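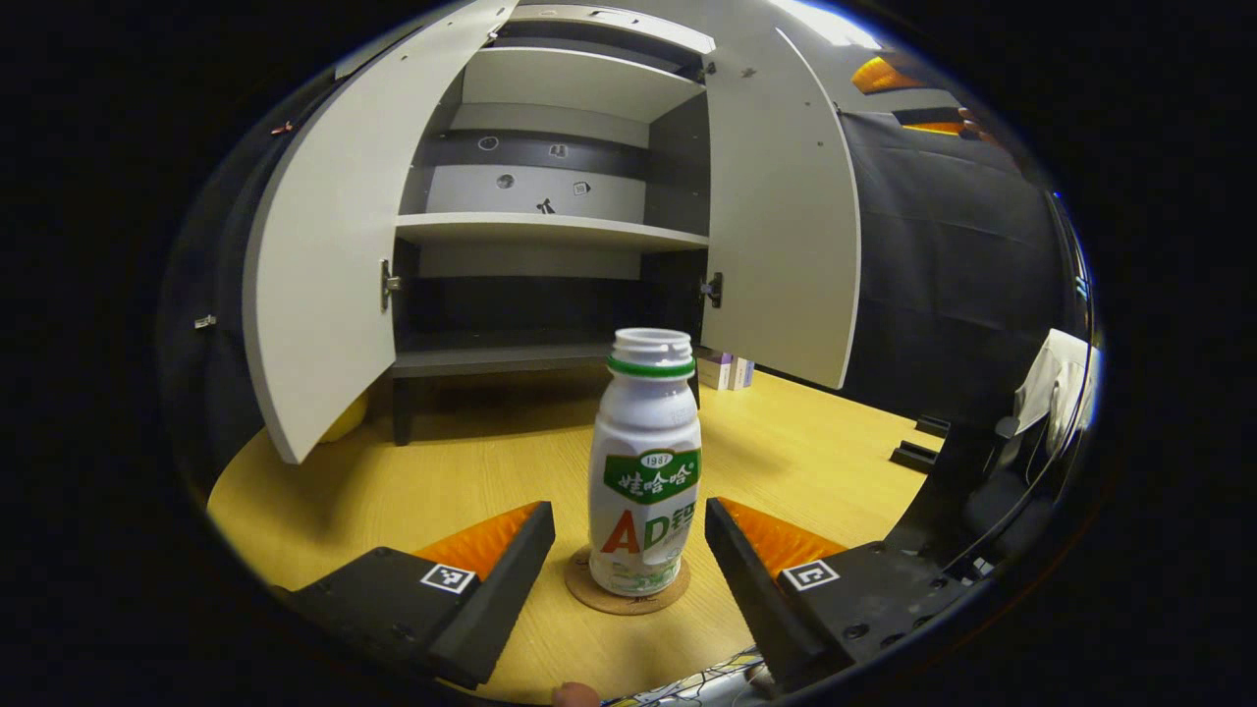 Seit September steht in meinen Notizen ein Satz, den ich nicht mehr loswerde: »Griff erfolgreich, Sensorwerte plausibel.« Geschrieben hat ihn die Auswertung von Navurent. Im Griff war zu dem Zeitpunkt nichts.

Ich war skeptisch, als Lindsay das Projekt ins Haus geholt hat, und ich bin es geblieben. Die Idee klingt ja harmlos: Man führt den Greifer von Hand, räumt Dinge in einen Schrank, stellt Flaschen hin und nimmt sie wieder weg, und aus den Aufnahmen lernt später ein Arm, dasselbe allein zu tun. 692 Durchgänge hatten wir beisammen, als ich anfing, mir die Protokolle genauer anzusehen. Bei 46 davon passten Fingerabstand und Bild nicht zusammen. Die Software hielt die Finger für geschlossen, obwohl sie offen waren, oder umgekehrt.

Der Fehler

Die Öffnungsweite wird bei uns aus den beiden quadratischen Markern auf den Fingern berechnet. Solange die Kamera beide sauber erkennt, geht das gut. Verliert sie einen, müsste der Durchgang eigentlich als ungültig markiert werden. Stattdessen nimmt Navurent den letzten bekannten Wert und schreibt ihn einfach weiter. Keine Warnung, kein Eintrag, nur eine schnurgerade Linie in der Kurve, die man für eine besonders ruhige Hand halten kann.

Dougal Shearer von Sikari hat mir am Telefon erklärt, das sei so gewollt, damit kurze Aussetzer nicht gleich die ganze Aufnahme kosten. Kurze Aussetzer, gut. Unser längster dauerte 19 Sekunden. In dieser Zeit kann man eine Flasche greifen, absetzen und umwerfen, und in den Daten hat sich kein Finger bewegt.

Gemerkt haben wir es erst, als der Arm mit dem fertigen Modell an die Schranktür fuhr und nicht losließ. Er zog, die Tür war am Anschlag, er zog weiter. Ich stand zum Glück neben dem Not-Aus. Im Bericht heißt so etwas dann »unerwartetes Kontaktverhalten«.

Wir haben danach die Durchgänge am Schrank von vorn angefangen, erst einmal mit offenen Türen.
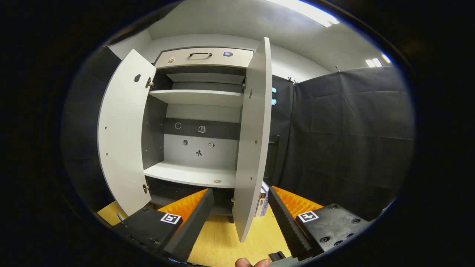

Was jetzt anders ist

Wir lassen ein kleines Skript von Jokden mitlaufen, das jede verdächtig gerade Linie meldet. Es meldet zu viel, damit kann ich leben. Außerdem prüft Lindsay vor jeder Serie die Marker auf Kratzer und Spiegelungen. Das neue Update von Sikari habe ich noch nicht eingespielt. In den Hinweisen dazu steht »verbesserte Robustheit«, und solange mir keiner sagt, ob damit noch mehr geschätzte Werte gemeint sind, bleibt die alte Version drauf.

Fast 900 Durchgänge sollen es am Ende werden. Die alten gehe ich abends von Hand durch, Kurve neben Bild - eine öde Arbeit, und ich bin noch lange nicht fertig.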